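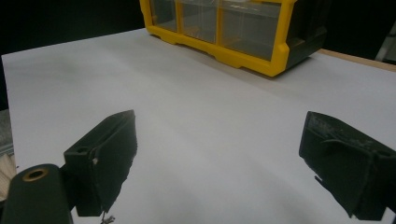 Sorting out the odds and ends drawer (again)

Right, I promised back in July that I'd write up how I finally got the small bits under control, and then I didn't, so sorry to everyone who asked! We moved into the flat with one drawer for "things that might be useful" and by spring it was three drawers and a biscuit tin. Screws, picture hooks, fuses, those little felt pads for chair legs, curtain rings from a curtain we don't own any more. I couldn't find a single rawlplug when I wanted one, so I kept buying more.

First thing I did was tip the lot out on an old bedsheet. Do use a sheet! You can pull up the corners and pour everything back if someone wants the table for tea, and things don't roll off under the cooker the way they do on a bare top.

Then I sorted by job and forgot about size. I'd tried it by size before (very pleased with myself, lasted a fortnight) but when I'm putting up a shelf I want the screws, the plugs and the pencil all together. So now there's a hanging things up lot, an electrical lot, a furniture feet lot, a bike lot and a sewing lot that really ought to live with the sewing machine but never will.

I counted the picture hooks, just to shame myself. 137. We have 13 pictures.

Labels: masking tape and a laundry marker. I did buy a proper label maker, a Nusby one, and the labels looked lovely but they curled up at the ends by the cooker side and I was forever pressing them back down. Masking tape peels off clean when you change your mind, and I change my mind a lot. Write the label before you tear it off the roll or you'll be writing on a wobbly strip with your tongue out.

A few more bits that have worked for me:

Old fuses. Put them straight in the bin when they blow. I had a whole pot of them mixed in with the good ones and spent an evening trying each in the lamp.

Allen keys. Min-kyu Heo downstairs tapes hers to the underside of the table or bed they came with, and I've pinched the idea. Use parcel tape, masking tape lets go after a few months.

Batteries go in a box with a lid, all facing the same way, and keep the square nine volt ones apart with a bit of tape over the ends. They can get hot if they touch something metal.

Tiny screws from glasses and toys: a strip of sticky tape, screws pressed on in a row, another strip over the top. Write what they're for along the edge while you still remember!

Glue. Stand it upright in a jam jar with the cap on top. I've stopped buying big tubes, they always set hard before I'm halfway down.

The biscuit tin is now for mystery pieces. If I don't know what something belongs to, it goes in there, and when the lid won't shut I have a clear out. Last time I threw away a lovely brass knob and found the cupboard it came off the next morning, so perhaps check the cupboards first.

I still haven't worked out what to do with spare keys. There are 19 of them on a bit of string and I've tried them in every lock we've got. If you've got a good system do leave me a comment, and I'll do the under-sink cupboard next once I've bought some new gloves.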